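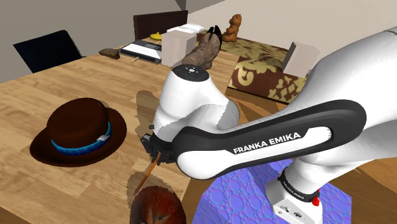
Robot Learning Group, Stuststead

Week 6 handout: collecting demonstrations in simulation
May 2021

What we are building
The Clovia set is a collection of teleoperated demonstrations on a simulated Franka arm. We planned for 2000 episodes and recorded 2384. The extra ones cover object layouts added in February.

What one episode contains
An episode holds joint positions, gripper opening, the camera streams and one line of text giving the task. Objects and furniture are placed anew for each layout, so a policy can't lean on one fixed background.

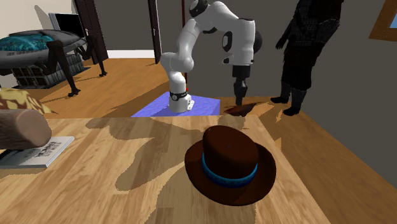

Fig. 2. Room view, with the arm on its block behind the table and the hat in front.

The room view is for checking only. Use it to spot collisions and objects that have ended up on the floor - the other cameras often miss both. It is not fed to the policy in the base setup.

The close view on the gripper matters most for thin objects such as rods. It shows where the fingertips meet the object, and a large item behind the rod makes a useful hard case for segmentation.
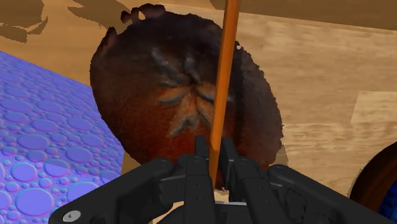
Before the lab
Load the Memon split (840 episodes) and replay ten of them in Dilau. For each one, write down the frame where the fingers close and the frame where they open. Mark any episode where you can't tell - leave it in the set, but set the flag to 1. Bring your notes as a plain text file.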